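Place-in-cup episodes scored as failures with the object inside the cup

Last updated June 9, 2021

Project: Gusport task suite
Simulator: Orkby
Opened by: Jhonatan Alvarado
Picked up by: Prasert Srithong
Status: Fix merged, rules page updated, one item still open

Reported by Jhonatan

I ran the full place-in-cup set last night, all 1000 episodes, with the new policy from the Bedoya team. Great run, by the way! The policy is much calmer near the rim than the old one. But when I went through the failures by hand, 14 of them looked fine to me. The object is in the cup, the cup is upright, and the episode log says success = false.

I don't want to just flip those to passes. If the checker is wrong for this policy it was probably wrong for the ones before it too, and the numbers on our comparison page all come from the same code. So please treat this as a question about the rule first and about my run second.

Things I have already ruled out:

The policy did not time out. All 14 ended with time left on the clock.

The gripper was open and clear of the cup in the last logged step. I checked the joint log for every one of them.

It isn't the build. I rolled Orkby back to the previous one and replayed four of the seeds, and got the same result each time.

One thing I have not ruled out is the table. Most of the bad episodes use the textured wood that Flistex started serving to us with the last asset update. It has a very strong relief and I wondered if the cup was ending up at a slight tilt, which would trip the upright test.

First look, Prasert

Thanks for this, it's a lovely report and the joint logs saved me a lot of time. I love a ticket where somebody has already done the boring half.

Starting with the table, since it's the easiest to settle. The wood from Flistex is visual only. The ridges come from a normal map and the collision shape underneath is a flat box, same as for every other tabletop in the suite. I printed the cup's orientation at the final step in each episode you listed and it is upright in all of them, well inside the limit. The upright test passes. So the wood is innocent, and I'd like to keep it, as it's a really good stress test for anything that works from the overhead view. All that dark grain gives a vision model plenty to get confused about.

Why do most of your cases have it? Because most of the set has it now. I checked the texture counts and the share among the failures is no different from the share in the whole run.

Next I looked at final states. I opened the overhead view for the seed at the top of your list and stepped the checker by hand next to it.

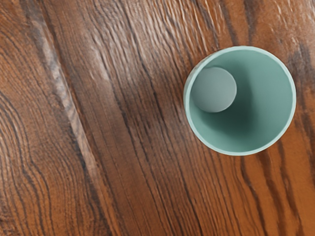

Overhead view, wood tabletop. The gray object rests against the cup wall, off center.

Anybody scoring by eye would call it inside, and so would our own rules page, which says the task is complete when "the object is inside the cup." The checker says no, though, and the reason is in how it measures. It takes the horizontal distance between the center of the object and the center of the cup and compares it with a fixed tolerance. That tolerance was set back when the suite had one cup, a narrow one. In a narrow cup the object has nowhere to go, so "near the axis" and "inside" mean the same thing. In a wider cup the object can sit right up against the wall and be out of tolerance while being as inside as anything can be.

So the code tests for centered and the rules page promises inside. I'm happy we found it, because this is the sort of gap that can sit in a benchmark for a long time and make careful policies look sloppy.

Jhonatan

That makes sense, and it explains something else. The old policy dropped from higher up, nearly always over the middle. The Bedoya one comes in lower and lets go nearer the side. We were giving out a small bonus for a style of release that the rules never ask for.

Could we simply make the tolerance bigger? I'd be glad to have something in place before the August comparison.

Prasert

We could, but I'd rather not. A bigger fixed number would have the opposite problem with the narrow cup, where an object balanced on the rim could end up counted as a success. I tried it on a hand-built state and that is exactly what happened.

What I'd like instead is for the checker to use the cup's own geometry. Every cup asset already carries its inner radius and its rim height, and we just never read them. The proposed test:

Take the object's position in the cup's own coordinates, so that a cup that has been nudged across the table is handled properly. Require the whole object to be within the inner wall, allowing for the way the wall tapers. Require the object's center to be below the rim. Require the cup to be upright, as now. Require the gripper to have no contact with the object or the cup. Then require all of it to hold for five consecutive checks, so that an object still rolling or bouncing doesn't get a lucky pass.

The last part is new. At the moment we pass an episode on one good check, and I found a case in an older run where the object was over the opening for a single check and ended up on the table. That one was scored as a success! So the old test was wrong in both directions.

Jhonatan

Yes please to all of that. Small worry about the "no contact" part. Contact flags in Orkby flicker when two surfaces are very close together, and I've seen them fire with a visible gap.

Prasert

Good catch. I'll use the contact force with a small threshold and leave the flag alone. The threshold goes in the task config with a comment on where it comes from, so that the next person doesn't have to guess like I did with the old tolerance.

Branch is up. I've added test states for the checker, all set by hand with no policy involved: centered in the cup, against the wall, balanced on the rim, in a tipped cup, beside the cup, inside while the gripper is still holding on, and passing through the opening at speed. Only the first two should pass. Each state runs with every cup in the asset folder.

Jhonatan

Ran the branch. All test states come out as they should. I rescored last night's run from the saved states, and the 14 episodes now pass. Nothing that was a pass turned into a failure in this run. I watched a handful of the borderline ones to the end with the score hidden, wrote down my own call, and then compared. We agreed on all of them, which was very satisfying.

Can we put the good practice bits somewhere people will find them? I keep thinking how easily I could have trusted the number and moved on.

Prasert

Done, and thanks for pushing on it. The following is now in the Gusport rules page, under "Writing a success check."

Write the rule in plain words before writing the code, and keep the sentence in the docstring. If the code tests something the sentence doesn't mention, one of them has to change.

Score from simulator state. Camera views are for people to review and for policies to use. A check that reads pixels will drift every time somebody swaps a tabletop or a cup color.

Read sizes from the asset. A fixed distance is allowed only when the rule itself names a distance.

A final state must hold over several consecutive checks before it counts.

Every check ships with hand-set states, and at least one of them must be a legal but untidy success, such as an object leaning on the wall of the cup.

When a check changes, its version goes up, and the version is printed beside any score. Scores from different versions don't go in the same table.

Review a sample of passes as well as failures. We only ever looked at failures, so the false pass got by us.

Jhonatan

Love the untidy success one. I'm going to go through the drawer and the stacking tasks with it this week – I have a feeling about stacking, where the check wants the top block lined up with the lower one and the rule only says "on top of."

For the comparison page, I'll pull the old place-in-cup column and put a note in its place until everything is rescored. The saved states go back far enough for all but the earliest entry. That policy will have to be run again if we can find the weights.

Prasert

Perfect. Merged to main. I've left the ticket open for the earliest entry only. If the weights don't turn up, we list it as "not scored under the current check" and leave the cell blank. Please open a separate ticket for stacking if your feeling is right, and put the hand-set states in it from the start, as they made this one so much easier to finish.

Jhonatan

Will do. Asking the Bedoya team about the weights now.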